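Re: [grippers] Wrist camera or overhead camera, if you can only afford to care about one?
Date: Aug 25, 2024
To: grippers list

On the question of cameras, an earlier poster wrote:

> We have two arms on a rail and a tidy-up task, meaning that things on
> the floor go in a bin and things that aren't rubbish don't. At present
> we train with one fixed view and nothing on the wrists. The Motov
> fingers we're using are the long narrow ones, and we are thinking of
> going to something wider at the base. Before I spend the money twice:
>
> 1. Did anyone see a real difference from adding wrist cameras, or
> does it just make the files bigger?
> 2. Triangular fingers, yes or no?
> 3. Is the Doolan controller as bad as people say?
>
> Short answers welcome. I have read the long ones in the archive and
> I'm none the wiser.

I'm afraid you're getting another long one.

Taking your third question first as it's the easiest: the Doolan is not as bad as people say. It is bad in a different way. People say it drops commands, and ours never has. What it does is come back from a restart with the wrist joint's soft limits set to whatever they were in January, which is when we first set it up and didn't know what we were doing. We now have a script that puts them right, and a note on the door reminding us to run the script, and a second note beside the first because the first had been there long enough to become part of the door. If you can live with that, buy it. We compared it with the Edance over a fortnight and the Edance was smoother on slow moves and noticeably worse at holding still, and since a bin task is mostly holding still over a bin, that settled it for us.

Now the fingers. We ran the long narrow Motovs for the first 2,000 attempts and they were fine on anything with corners. Boxes, cartons, lids if you came at them from the side. Put anything round and slightly furry in front of them and they'd close on it beautifully and then rotate it out, like someone trying to eat a pea with chopsticks. The open triangular ones give more along their length. I wouldn't call it a soft grip but there's enough bend that a cylinder tends to settle against one finger before the other arrives, and you stop having to be dead centre.

What you lose is reach into tight places. The wide base fouls on the rim of the bin if you come in at a slant, so we changed the approach to fingers down from well above, and that cost us time on each drop. Then there's the liner. A bin bag folded over the rim is the most interesting thing in the whole workspace as far as a gripper is concerned. Ours has let go of a wrapper and kept hold of the bag more times than I care to put in a public archive. Narrow fingers do it less. Nothing does it never.

So: triangular, yes, if your rubbish is an awkward shape. If you mostly pick up cartons I'd stay where you are and spend the money on something nicer.

Cameras. We did what you're thinking of not doing and ran both, then trained three ways: fixed only, wrist only, and the two together. 100 trials each, same objects, same floor, with the starting positions read off a sheet so none of us could be kind to our favourite. Failed picks were 23 with the fixed view only and 11 with both. Wrist only I stopped part way through, as the arm kept setting off with great confidence for places where there wasn't anything.

The reasons aren't mysterious. From the fixed view the last couple of centimetres of a grasp are hidden behind the gripper, which is a large black box, and the bin is black as well, so the moment you most want to see is one dark shape going into another. From the wrist you get the fingertips and whatever is between them, and not much idea of where in the world you are. Our floor is a grey veined pattern that looks the same in every direction (chosen by someone for the look of it, that someone being me) and it gives the wrist view nothing to steer by. It also catches the lights. If you're setting up from scratch, get a plain matt floor. I keep meaning to change ours and then remembering how many hours of recordings have it in.

For what it's worth, both views, same session:
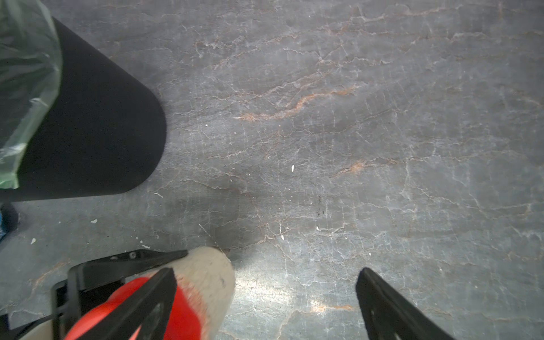
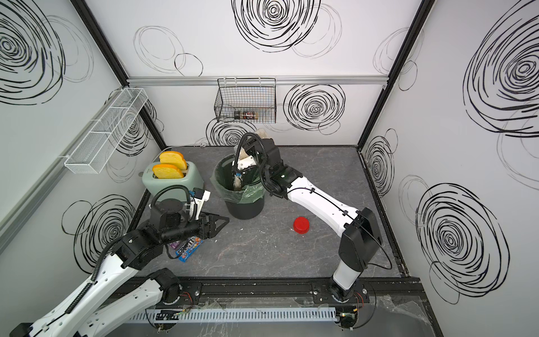 Wrist camera first, then the fixed one.

One more thing on mounting. Put the wrist camera where both fingertips stay in view with the fingers fully open. We had ours further back to begin with and lost the right tip whenever the gripper opened past halfway, and the policy learned a lovely habit of never opening past halfway. It took me an embarrassing amount of time to connect the two. The Protasell bracket has slots, so you can slide it, but the slots are longer than they need to be and it will slide on its own if you only do it up finger tight. Use a thread lock. Check it each morning anyway.

File size, which you did ask about: yes, they get bigger. We drop the wrist view to half resolution before training and I couldn't find a difference worth arguing over. The fixed view we leave alone, mainly because small objects at the far end are already only a few pixels and I don't like to take any away from them.

I can send the starting position sheet and the limits script if they're any use. The script is not pretty.

Edit to the web archive copy, as this reply came in off-list and the sender is happy for it to be added, minus the name:

Agree on the fingers, less so on the cameras. We had much the same gap between fixed only and both, and then most of it closed when we moved the fixed camera so that it looked across the grasp and not along the forearm. It might be worth trying that before buying wrist mounts, given that moving a camera is free. On the liner, we cut ours so it only just turns over the rim and tape it down on the outside. The arm still grabs it now and then but at least the bin doesn't come too. And could I have the limits script, please? Ours goes back to the factory values, which I had been blaming on the electrician.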